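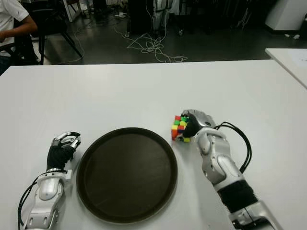

My first season of handball

October 20, 2018

When I moved to Prastatham for work I did not know any person there, and a colleague told me that the sports hall has a handball team for adults. In my country I played football, always as a left back and never very well. I thought handball would be similar, only with other parts of the body. I was wrong about this.

The first thing I had to learn was the steps. You may take three with the ball, then you must bounce it, pass it or shoot. My legs wanted to take four. The referee at our first friendly match, against Wokcombe, whistled me so often that I began to hear it in my sleep.
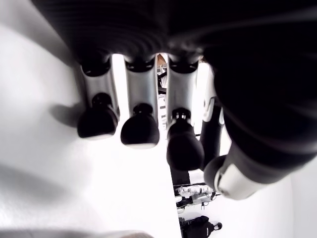

The second difficulty was the goal area. You are not allowed to step inside the line, but you may jump from outside it and throw before you land. The good players seem to hang in the air and choose their corner. I jump, I become afraid of the floor, and I throw the ball at the goalkeeper's stomach. Our coach is patient and says I should look at the corner later.

We train on court 2, which has the old floor and the bad light near the fire door. I bought proper Clada shoes in the second month and my ankles are much happier.

We lost to Wokcombe again last week, but only by one goal, and I scored from the wing with 15 seconds left. My hands were still shaking in the changing room.
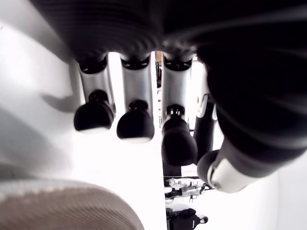
Fingers, from the palm side.

The next home match is in December. I still have to practise my left hand, and I must remember to bring my own water bottle, as the machine in the corridor takes the coins and gives nothing.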